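Cauã Falcão spent two years converting Trulladska, the Gravov maze shooter, from the arcade board to an eight-bit home micro. The conversion was published by Baudry and loads from a single tape.

The first problem was memory. The coin-op held all 13 of its mazes as full maps, and the home machine had no room for them. "I stored each maze as a list of wall runs and expanded it when the level started," says Falcão. "The largest came to 2,371 bytes before packing. After packing it was less than half that." 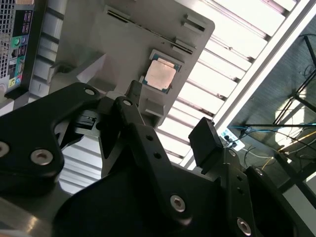 Hex-socket screws set into black metal links.

Scrolling took longer. The arcade hardware moved the background one pixel at a time, and the micro had no equivalent. Falcão settled on steps of two pixels and redrew only the strip at the leading edge. "At one pixel the sprites flickered. At two it held a steady rate with 8 enemies in play, so I stopped there."

He rejected a multi-load early on. Baudry had asked for the bonus rounds to go on the second side of the tape, but Falcão cut the title music instead — almost a kilobyte — and fitted them in memory. 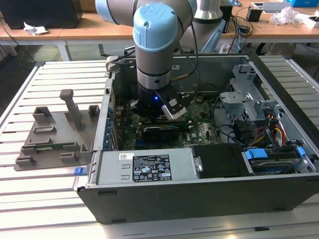 The collision code is the part he would change. It tests a box around each sprite, and the box is too wide when the ship is turned sideways. "You can die without touching anything. I knew about it in July and there were no bytes left for a second table."

He now writes loaders and sound routines for Stevum, and still has the Trulladska source listing. A corrected version would need a machine with more memory. "The fix is short," he says. "It's the table that takes up the room."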